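Mobile Application Economics and Distribution
Unit 6: In-app currencies and where the balance is kept

Reading before the session: chapter 5 of the course text, and the short case note on Skisau.

6.1 Terms

A soft currency is earned through play and is given out freely. Coins are the usual name. A hard currency is bought with money, or given out in very small amounts. Gems, crystals and bars are all in use. An energy meter is a limit on play over time and is treated separately in Unit 7, although the storage questions are the same.

The word "wallet" in these notes means the record of a player's currency, wherever it is held. The word "purchase" means a payment made through the app store. Exchanging gems for an item inside the game is a "spend". Students mix these up in written work every year, and the marks lost are easily avoided.

6.2 Client-held balances

In the simplest design the wallet is a value in a file on the phone. The game reads it at start-up and writes it back after each spend. This design works without a network connection and costs nothing to run. It is still common in single-player puzzle games.

The weakness is that the phone belongs to the player. Any value the game can write, another program with enough access can write too. Scrambling the file slows this down but does not prevent it, as the key must be shipped with the game. A checksum has the same limit.

Case: Skisau. The first release of this racing game kept both coins and gems on the device. New players began with 2000 coins and no gems. Altered save files were being shared within a month of release, and leaderboard entries could no longer be trusted. The publisher moved gems to a server in the next major version and left coins on the device. Consider why the two were split, and what the split did to players who were offline when they updated.

6.3 Server-held balances

The wallet is a row in a database. The game asks for a spend, the server checks the balance, and the server replies with the new figure. The figure shown on the phone is only a copy. Changing the copy alters what is displayed and nothing else, and the next reply overwrites it.

Three points need care in the design.

Repeated requests. A phone on a poor connection may send the same spend twice. Each request should carry its own identifier so that the second can be recognised and ignored.

Order of events. The item must be granted in the same transaction as the deduction. If the two are separate, a failure between them leaves the player short.

Clock. Daily rewards must be timed by the server. A reward timed by the phone can be collected again by moving the date forward.

6.4 Checking a purchase

When a purchase completes, the store issues a receipt. The game passes it to its own server, which checks it with the store before adding gems. A game that accepts the receipt on the device, with no check, will also accept a forged one.

Case: Wurkside. This farm-building game checked receipts correctly but did not record which had been used. One genuine receipt for 135 gems could be sent again from a second account. The repair was a table of used receipts with a unique index. Refunds are a related problem: the server must be told of them and must have a rule for a wallet that would fall below zero.
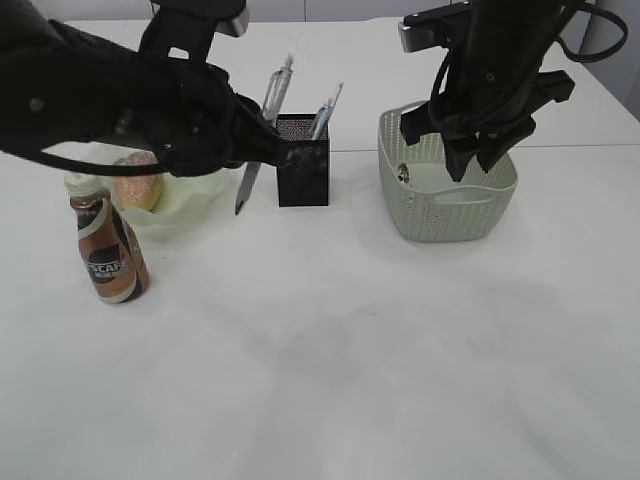 6.5 Modified packages

A modified package is a copy of the game that has been unpacked, changed and signed again with a different key. Against a server-held wallet it gains little. Against a client-held wallet it can remove every check. It may also carry unrelated code, and the person installing it has no practical means of telling. Signature checks at start-up are worth including, but the same tools can remove them, so they should not be the only measure.

Case: Viva. The Szénási studio, which publishes this card game, found that more than 5 per cent of sessions came from packages it had not signed. It did not close those accounts. It placed them in a separate matching pool and showed a notice with a link to the store version.

6.6 Exercises

1. Draw the sequence of messages for a spend in which the reply is lost. Mark the point at which the balance changes.

2. Write a rule for a refund that arrives after the gems have been spent. State its effect on a player who has done nothing wrong.

3. Skisau still keeps coins on the device. List the features that could not safely be added while this is so.

Answers to exercise 1 should fit on one side. Unit 7 covers energy meters, timed events and notifications.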